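The woman who put Cesby on the map

Mitsuko Yokoyama

You reach Cesby by the valley road, and if you are anything like me you will have driven straight past the turning at least once before you find it. The village has 391 people, one shop and a church with a crooked weathervane, and it gave the valley its first council chair, Elspeth Maruyama, whose name is on the school, the bridge and (a little to my surprise) a rather good plum jam.

She was born in the last house before the pasture, the fourth child of a schoolmaster who had come from a long way off and never quite got used to the winters. Her father taught in the local speech when he was supposed not to, and people in Cesby still tell you about it over coffee, as though the inspector might come up the hill again this afternoon. Elspeth went down to Irnus to study law, came home with a suitcase full of pamphlets, and spent the next 20 years arguing - politely, everyone agrees, but without stopping - that the upper valley ought to run its own forests, schools and roads.

The petition she carried from farm to farm gathered 3,000 names, which was very nearly every grown person between Cesby and the Fodosow pass. I have seen the pages, kept in five grey folders in the parish room, and some of the signatures are wonderfully shaky. One farmer signed for himself and then, underneath, for his mule.

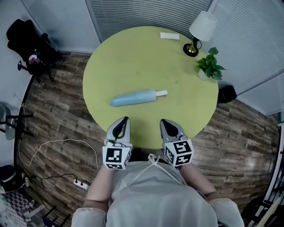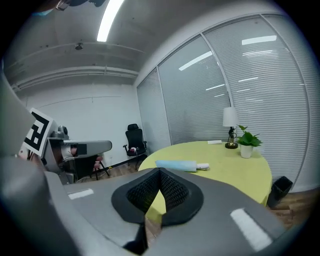 A round green table with a folded umbrella and a lamp (first picture), and a closer view of the grippers (second).

When the valley council met for the first time, one July morning, Elspeth took the chair in her walking boots and read the opening address twice, once in each language. She served two terms and then went home to her bees, and turned down every invitation to stand again.

If you would like to follow in her footsteps, the path from the church up to the Fodosow pass is well marked and takes an unhurried morning. You go by the old schoolhouse, then through larch woods that she fought hard to keep in common hands, and come out by a stone hut where the farmers used to meet when the road was closed. Take something warm, whatever the sky looks like when you leave - the wind up there is fierce - and do leave room for lunch at the inn on your way down. The barley soup is very good, and they will bring you more bread if you ask.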